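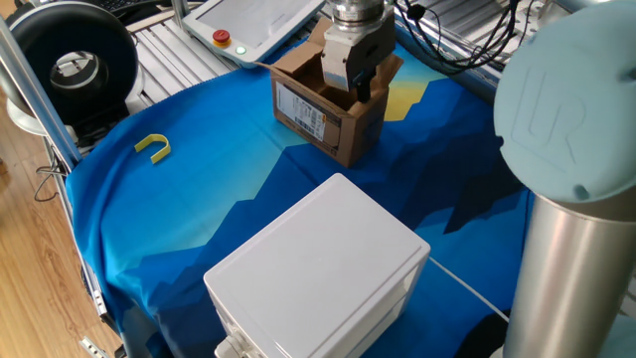
Opened carton with the flaps folded back and the shipping label on a side face.

How to Reuse a Corrugated Carton for Outbound Parcels

By Hiwot Woldegiorgis

A used carton can be shipped again if the board is sound, the old markings are removed, and the new seal is applied correctly. The procedure below is written for single-wall regular slotted cartons with a gross weight of up to 6 kg. Heavier goods should go in new double-wall board.

What you need

Packing tape, 2 inches wide or wider
Utility knife with a short blade
Steel ruler
Black marker or blank cover labels
Kraft paper for void fill
Scale

Step 1. Inspect the board

Press each side panel with a flat palm. The panel should push back evenly. If it stays dented or feels soft, the flutes are crushed and the carton goes to recycling. Look at the four vertical edges next. These carry most of the stacking load, and a crease across any of them is grounds for rejection. Surface scuffs are cosmetic.

Check the glued joint, where the manufacturer closed the blank into a tube. A joint that has lifted by more than a finger width should not be taped back together.

Smell the inside. Board that has been stored damp has a musty odor even when it looks clean.

Step 2. Remove the old markings

Carrier sorting equipment reads whatever barcode it finds first. Two readable barcodes on one parcel can send it back to the previous address. Peel the old label if it comes away without tearing the liner. If it does not, cover it fully with a blank label or strike through every barcode with the marker, working across the bars. Do the same for hazard marks that no longer apply.

Step 3. Prepare the closing surfaces 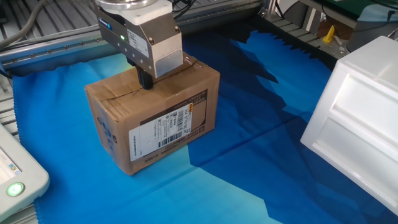

Tape bonds to the outer liner of the board, so the condition of the liner at the center seam decides how well the new seal will hold. Old tape should be cut along the seam and left in place where it is well stuck; pulling it off takes the top fibers with it. Where the old strip has split, like the torn tape across this scuffed lid, trim the loose ends flush with the knife and run the new strip so that at least half its width lands on bare board. Wipe off dust with a dry cloth. Creased flaps can be flattened by hand against the table edge.

Step 4. Pack and fill

Weigh the goods before packing. Leave a gap of 2 inches on all sides and fill it with crumpled kraft paper. Close the flaps without taping and shake the carton gently. Add paper until there is no movement. The flaps should meet flat, with no bulge.

Step 5. Seal

Tape the bottom seam first, then the top, with a 3-inch overhang down each end panel. On reused board, add one strip along each open edge, giving the H pattern. Rub the tape down firmly with the side of the ruler.

Notes from our own packing bench

Duarte Marinho logged 377 reused cartons leaving the Skandport depot through July. Of these, 192 were sealed with a center strip only and the rest with the H pattern. All six seal failures were in the center-strip group. We now use the H pattern on every reused carton.

Store flat cartons off the floor, away from exterior walls. Cartons that have already made two trips are marked with two pen strokes on the inner flap and are not shipped again.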